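Teaching by Demonstration – Handout 5
Posted July, course staff, Dernville
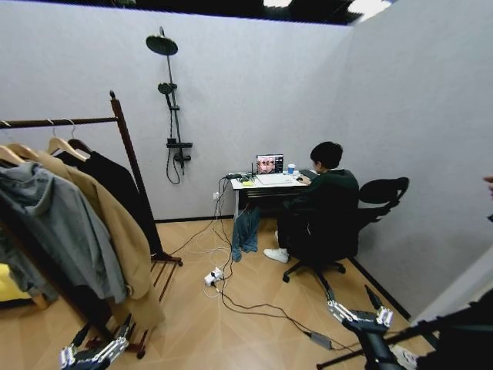 1. What we mean by a demonstration

One run of a task, start to finish, with a person driving the robot. The log holds joint positions, hand commands, camera video, and a task label. All on one clock. If the clock is off the rest is junk, more on this in section 4.

Two ways to get demos in this course:

Hand guiding. Arm goes limp (gravity comp on), you grab it near the wrist and move it through the motion. Good for one arm, slow paths, wiping, pushing. Bad for anything with fingers – you can't pose a whole hand while also dragging the arm along. Also your own arms end up in the video, and the policy never sees those at run time.

Remote control. Operator drives from somewhere else, robot follows. Gloves, leader arms, handheld controllers, whatever maps over. Cleaner video. Harder to learn, you lose touch, and there's a delay.

Labs 1 and 2 were hand guiding. From here on it's remote.

2. The head view

Our policies get the head camera and the joint state, nothing else. So look at a head view and ask what the policy would have to go on. The picture on page one is a good one to practice with. Both hands come in from the bottom, fingers up, and past them there's a clothing rack, somebody working at a desk, cords all over the floor.

Things to notice:

- Hands low in the view. Reach a bit lower and they leave it completely. An operator who can see the room directly won't notice. The policy will, it goes blind right there.
- Clothes overlapping on a rail. Where does one garment stop and the next start? Gray jacket is in front so that one's easy. The black one furthest back is not.
- Dark hands, silver fingers. Fine on a light floor. Think about the same hands in front of the black office chair.
- A person in the view. People move. If the same person is in the same chair for every demo you have taught the policy that the chair is part of the task.

Rule for labs: operator drives from the head camera feed. Not from looking over at the robot. Feels awful for the first 20 minutes, then it's ok.

3. Mapping hand to hand

Your hand and the robot hand are not the same shape. Two options.

Joint mapping – your finger joint angle goes to its finger joint angle. Simple, fast, natural for open and close. Fingertips don't meet where yours meet, so pinching is poor.

Fingertip mapping – match tip positions relative to the palm, solve for the joints. Pinching gets much better. Sometimes the solver jumps, you'll see a finger snap. Cut those demos.

Oddsson (the retargeting package on the lab machines) does both, switch in the config. Default is joint. For the hanger task use fingertip. Hangers are thin and a power grasp closes on the cloth as well as the wood.

Wrist is separate. Relative motion with a clutch: hold pedal, move, release, reset your arm, hold again. Do not clutch in the middle of a grasp. There's always a small jump when you re-engage and it ends up in the data.

4. Time

Camera and joints come in at different rates. Sendatum stamps everything on arrival, not on capture, so the video is always a little late. Run the clap check before every session: close both hands fast, find that moment in the video, find it in the joint log, write the offset in the session sheet. Every session, not once a week. The offset moves when the machine restarts.

If hands look like they close before the command does, your sign is flipped. Happens to a couple of groups each term.

5. What a usable demo looks like

Start from the home pose. Same pose each time, but vary the objects – garment, hanger position, rack angle. We want variation in the room and not in your habits.

Move at an even speed. Pauses are poison. A policy trained on pauses learns that standing still is a fine thing to do, and it'll do it forever. If you need to think, think before you press record.

Mistakes: small ones you recover from, keep. Missed the hanger, backed off, got it second try – keep, that's teh most useful data you'll make. Dropped garment, tangled sleeve, anything you'd have to walk over and fix, discard and log as failed. Don't delete the file, move it to the failed folder.

Label at the end, in plain words, verb first. "take the gray jacket off the rail" yes. "jacket 3 final good" no.

6. Floor and safety

E-stop person is never the operator. Has the button in hand, eyes on the robot, no phone.

Walk the path before you power the base. Cords, power strips, adapter bricks, stand legs. Either tape it, move it, or lock the base and do arms only. Anyone seated nearby gets told out loud before motion starts, and again if they had headphones on.

Lab 3, due Wednesday

Task: one garment off the rail, hold it clear, hang it back.

a) Collect 20 demos, split between operators in your group. Everybody drives.
b) Of those, 17 must pass the Pridenix checker (it looks for pauses, snaps, missing frames). Rerun whatever doesnt pass.
c) Plot wrist speed over time for your best and worst demo, same axes. Mark the grasp.
d) Half a page: where did the hands leave the head view, and what was the operator doing at that point?
e) Record 2 extra demos with joint mapping. Compare the grasp with the fingertip ones. Don't train on these.

Upload logs plus sheet in one folder. Offset missing from the sheet = returned ungraded.

Next time: how many demos is enough, and why the loss curve won't tell you. Read the chapter on action chunking before class, first half only.

This site uses cookies to keep you signed in and remember your course settings. Accept | Manage preferences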